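Re: [treden-swap] denim jacket on a coat stand, or in a closet?

On March 26, 2025, the Tindgate list admin wrote:
> Jackets for the Escobedo swap need to hang overnight first.
> No folding please. 113 pieces last time, half of them creased.

Fine with hanging. My light-wash one goes on a wood hanger, buttons undone. 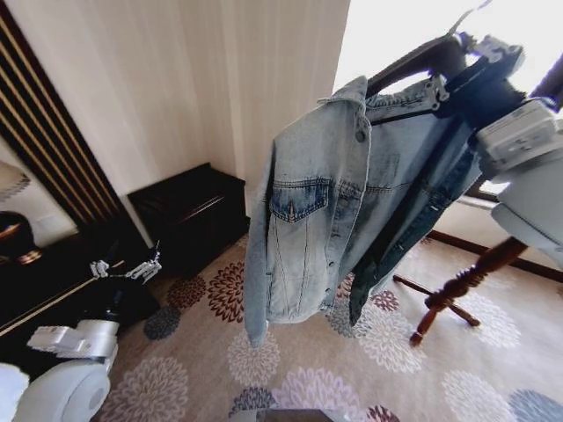 and the collar I do last, by hand. A peg straight through the loop leaves a bump at the neck, so hanger first — then the stand.

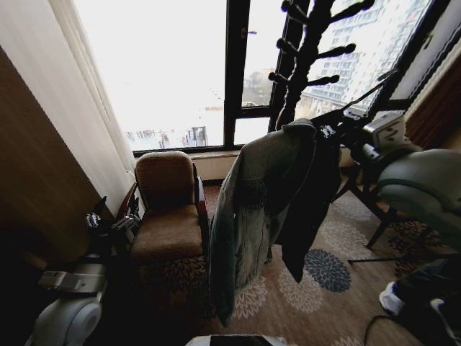

Plavunero
Stand is by the windows, dark wood, turned post. Sleeves need to hang free, dont tuck them in. Will bring 2 spare hangers.

Daylight fades denim so I draw the curtains if it's staying more than a night. 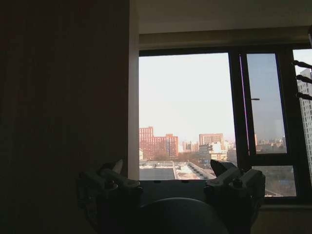 View from the window, city side.

Jacket is number 74 on the sheet, pls fix the size, I typed it wrong. Other stuff stays in the bedroom til I get teh bags.
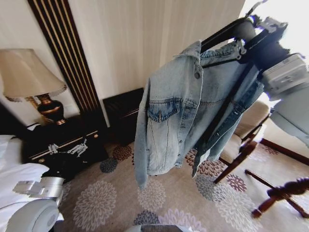 Does it need washing before the swap?
Only if it smells. Airing is plenty for denim.

More tonight, gotta run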